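December 2019

Up before six again and could not get back to sleep, so I did the sorting I have been putting off since we moved to the flat in Drundport. The hall closet first. Two bags out, one for the charity shop and one that is plain trash. I found the gas bill I had already paid twice, and the second payment was the one with the wrong account number on it. Called them at nine and was on hold for 17 minutes. They will send back 442, but only in January.

After that I got on to the small things. I have been using shallow trays for these, a thing or two to each tray, and it works better than the coffee cans did. The purple one is the smallest and I like it best on the white table, where I can find it without my glasses. I used to let everything go into the drawer together and then tip the drawer out every time I needed a single screw. Valentin Pîrvu gave me the idea in April, when he was helping with the shelves. He keeps his in rows, with paper labels. I haven't got as far as labels. 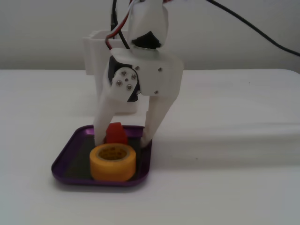
Lunch was the rest of the soup and the heel of the bread. It started raining at one and I moved the chair away from the window, where the seal is still bad. Wrote to Spahić about it for the third time – no answer so far. The first quote was 300 and the second was 546 for what looks to me like the same job. I will wait until after the holidays and ask someone else.

Eun-seong Ryu came by at four to return the drill and stayed for tea. She says her mother is better and walking to the corner and back. We talked about the train prices and whether to go up together on the 23rd or separately. Nothing decided. She took the charity bag with her, so that is one trip saved.

Left for tomorrow: the box under the bed, the bathroom shelf, cards to the cousins. I need stamps and another tray or two, small ones, the same size as the purple if they still have them. Knee sore tonight from all the kneeling in the closet. Bed at ten.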